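工单:盘子任务采集质检退回(手持夹爪双手示教)
项目:Pomare 餐具整理
提交人:小顾(采集组)
抄送:Nathalie Vandenberghe,Vitória Barros
状态:处理中
优先级:中

【问题描述】

大家好,又是我,又是盘子!

先把情况说一下。Pomare 这个项目里“盘子放托盘”的任务,我交上去的那一批 80 条,被 Nilness 的自动质检退了一大半,退回理由全是同一句“夹爪开合与物体位移不一致”。我刚看到的时候挺懵的,因为我自己回放了好几条,动作都挺顺的呀,夹住、抬起、放下,没有掉过盘子,也没有磕到托盘边。

后来我去翻了质检的细则(就是 Nathalie 上次发的那个很长的文档,第一遍我只看了前半截,对不起),里面写的是:夹爪读数显示已经闭合之后,如果物体相对手指还在转,就算不一致。那我大概明白了,盘子在手指中间打转了。白瓷盘子又滑又圆,夹在边上的时候重心离手指挺远,手腕一翻,它就自己往下坠一点。杯子和勺子那两个任务用同一套夹爪就没这毛病,过得特别顺利。

环境还是老样子,白板铺在桌上,木纹托盘放中间,左右手各拿一个夹爪。

【已经试过的】

第一个想到的是标定。我把两边夹爪的零位都重新归了一遍,张到最大、合到底,各记一次读数。左边的漂了一点点,右边几乎没动。归完重采了几条,照样退。所以标定有小问题,但肯定不是主要的,先放一边。

然后怀疑时间戳。Drodetti 那个录制程序更新以后,我总觉得头部视角和手上视角差那么一丢丢,于是拿老办法,两只夹爪在头部相机前面轻轻碰一下,看几路画面里碰上的那一刻对不对得齐。结果是对得齐的!白怀疑它了,给 Drodetti 的同事道个歉。

再然后是夹的位置。我以前习惯夹在盘沿最外面那一圈,图省事嘛,伸过去一夹就走。Vitória 在群里说她那边都是往里多吃一截,让泡棉整个压住盘沿,转得会少很多。我照着改了,确实有改善,但是往里吃得太深,手指会顶到托盘的边,放下的时候就很别扭,只能斜着放。斜着放又带来新问题,盘子先着一边再拍下去,“啪”的一声,听着都心疼。

最后是泡棉。手指上的垫子用久了会变毛,我拿指甲按了按,右手那副明显比左手那副软。备用的还有 2 副,是从 Pestex 那批配件里剩下来的,厚度跟原装的不太一样,我没敢直接换,想先问一声。
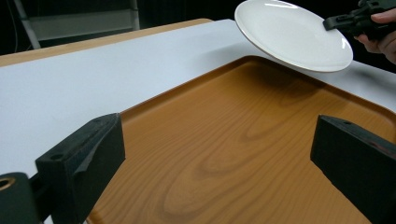
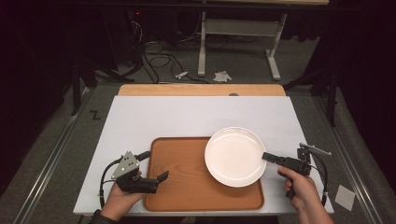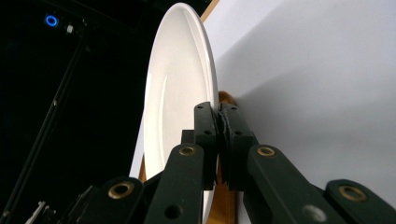
盘子任务现场,同一场采集,手上视角和头部视角都有。第三张能看清手指和泡棉夹在盘沿上的样子。

【我的猜测】

看了一圈下来,我现在倾向于两件事叠在一起。一个是泡棉太软,闭合读数已经到位了,可实际夹持力还差一口气,软件就觉得“夹好了”,盘子却还能转。另一个就是我抬得太急。我做这个动作做了太多遍,手都有惯性了,一夹住马上就翻腕,中间没有停顿。机器学的就是我这只手嘛,我要是毛毛躁躁的,它学出来也毛毛躁躁的,这个道理我懂,就是做到后面容易忘……

还有个小小的怀疑,反光。盘子釉面很亮,顶灯一照就有高光,不知道质检里算物体位移的那个模块会不会把高光移动当成盘子在动。这个我没有证据,纯属瞎猜,但如果是的话,那有一部分退回可能是误判。Nathalie 你那边能不能挑几条帮我看看跟踪点落在哪儿?要是都粘在亮斑上,那我就有话说了,哈哈。

【想请大家帮忙定的】

Pestex 的泡棉能不能用?厚度变了以后,闭合零位是不是要重新走一遍流程,还是在配置里改个数就行?

被退回的那些,是整批作废,还是可以人工复核以后捞一部分回来?我个人当然希望能捞,毕竟采的时候胳膊是真的酸。

夹持位置要不要写进操作说明?现在每个人夹得都不一样,我夹外沿,Vitória 往里吃,我觉得多样一点对模型可能是好事,但总得有个范围吧。

【跟进记录】

Nathalie 回复:抽看了你的几条,跟踪点大部分落在盘沿上,落在高光上的只有个别,所以反光不是主因,但那几条可以算误判,我会标出来给你恢复。其余的盘子真的在转,慢放很明显。不建议整批作废,先按条复核。夹完请停一下再抬,这个最管用,也最便宜。

Vitória 回复:Pestex 的垫子我用过,可以的,比原装硬一点。换完一定要重新归零,别在配置里手改,上次有人手改完忘了改回来,我们找了一下午才找到。还有,往里吃的时候托盘往自己这边挪一点点,右手就不容易顶到边了,不用斜着放。

我:收到收到!那我先换右手那副,左手的不动,这样可以对比着看。零位我会重新走一遍,截图贴在这个工单下面。

我(续):换好了,零位也归了。按“夹住、停一下、再抬”的节奏重采了一小批,先发了几条给 Nilness 试跑,都过了!开心。不过条数太少,还不敢说就是修好了。另外托盘往自己这边挪真的有用,放盘子的声音都变轻了,谢谢 Vitória。唯一的不方便是托盘挪过来以后,左手夹爪的线容易搭到白板边上,我现在把线往外拨一拨再开始,不然老觉得有东西拽着我。

Nathalie 回复:线的问题请注意一下,不要进到托盘范围里。重采的目标是 100 条,够了我再跑一次完整质检。夹持位置的范围我来写,写好先给你们俩看。原来那批复核完的可以单独存,不要跟新泡棉的混在一个目录里。

我:好嘞,目录分开建,新的那个我在名字后面加上“新垫”。目前左手还是旧垫,右手是新垫,这个我也写到每条的备注里了,免得以后有人看着读数觉得奇怪。工单先不关,等采够了跑完质检我再来更新。

最后更新:2024年1月7日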